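Notes for Session 5: Where the Controller Stops Listening to the Camera

Myrto Liapis

Reading before next time: the Skonow planner README, including the section on timeouts, which everyone skips and then emails me about.

Last session we got as far as a policy that proposes a short run of future poses for each arm. Today is about what happens between the proposal and the motors. Most of your bugs will live there, and they are very comfortable.

Recap of the stack, top to bottom. The policy looks at the wrist images and joint readings and emits a chunk of target poses. Nimport (our middle layer, named before my time) turns poses into joint targets, checks them against limits, and interpolates. The joint controller then does what it's told, which is its best quality and its worst. Each layer assumes the one above it is sensible.

Two arms make this more interesting. With a single arm, a late chunk means a pause. With two arms over one table, a late chunk on one side means the other side is moving through a world that has quietly gone out of date. The shared workspace check in Nimport compares both planned paths at matching timestamps. If the timestamps are wrong, the check passes beautifully and means nothing.

Look at the two-cube task from the point of view of one wrist. Both cubes are the same blue, and the other gripper is already down by the far one. A detector that reports "blue cube, confidence high" has told the planner almost nothing it can use. Assignment has to come from somewhere: distance to each gripper, or a fixed rule, or a learned preference you will later have to explain to me. 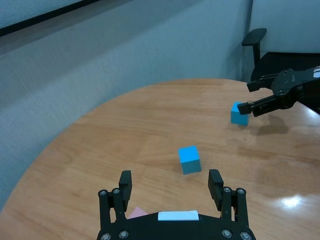

Why do we execute only part of each predicted chunk?

The later poses in a chunk were predicted from an image that gets older with every step. Running the first part and then replanning keeps the motion smooth while limiting how long the arm acts on stale information.

Glare deserves a word. A varnished tabletop throws back bright spots that slide around as the wrist moves, and a color threshold tuned in one pose will fall apart in the next. Log the mask along with the final centroid. A centroid always looks confident.

Exercise, to hand in by 2026-04-12. The Flilton log has 1,824 control ticks, and 862 of them fall after the first replan. Plot commanded against measured position for both arms, find the 2 places where the timestamps run backward, and say which layer is to blame. "The network" is not a layer – I have checked.

Use the Sukprasert viewer if you like scrubbing through things by hand. Use a script if you would like to finish.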